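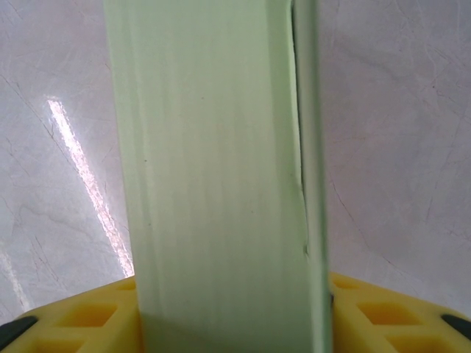

Clular Forum > Paint and Finishes > Seam opening up on mint green block

tallpines48
Posted 2022-12-28

I have one of the tall pale green blocks from the Nundik display set and the edge is coming away from the side strip. The front face seems to lift a little in the middle of the seam. Lower down there is a small nick as well. The rest is fine apart from a tiny dark speck left of center that I haven't tried to clean yet.

I don't know what it's made of. The surface is matte and a bit streaky top to bottom. Could be painted foam, could be heavy card. The seller had no idea. I paid 39 for it in August and would like to fix it before I put it back on the shelf.

What glue would you use? And would you fill the nick or leave it?

grover_b
White PVA, thinned a little. Put it in the gap with a toothpick, press, tape it overnight with low-tack tape. Done. Leave the nick.

Avcı
I wouldn't start with PVA until you know what the material is. If it's card, the water can make the face swell and then you have a ripple along the edge that you can't get out. Test somewhere on the underside first.

grover_b
I've glued up nearly 200 card boxes with PVA and never had a ripple. You only get that if you flood it.

Avcı
Boxes with raw card, sure. With a painted face the wet shows through on pale colors. I had a gray one go blotchy and it stayed blotchy.

mudroom_shelf
Press a fingernail into the bottom where it won't show. Foam will take a dent and feel springy. Card won't give much. If it's foam, stay away from superglue and anything in a spray can unless it says foam safe. Some of them eat right through it.

tallpines48
Tried the fingernail on the underside. It gives a little but I wouldn't call it springy. So I still can't say.

mudroom_shelf
Then use a glue stick or a strip of thin double-sided tape for now. You can peel either one if it goes wrong.

Mirnon
I'd go against the tape. It yellows, and on a green that light you will see a line along the seam in a couple of years. Thinned PVA is the right call, just use very little. I agree with testing first.

For the nick - light spackle on a fingertip, let it dry, then dab paint on. Don't brush it. Those faces have faint lighter and darker bands, so a perfect match doesn't matter much, but a brush mark going sideways will stand out.

tallpines48
Any idea on the paint?

Mirnon
Take it to the store and have a sample pot mixed. Ask for flat.

grover_b
A whole sample pot for one nick. Turn that side to the wall.

tallpines48
The other side is worse.

Avcı
For the speck, try a dry white eraser first. No water.

tallpines48
Eraser got most of it. I put a dot of PVA on the underside and will look at it tomorrow before I do the seam.

Page 1 of 1 - 484 views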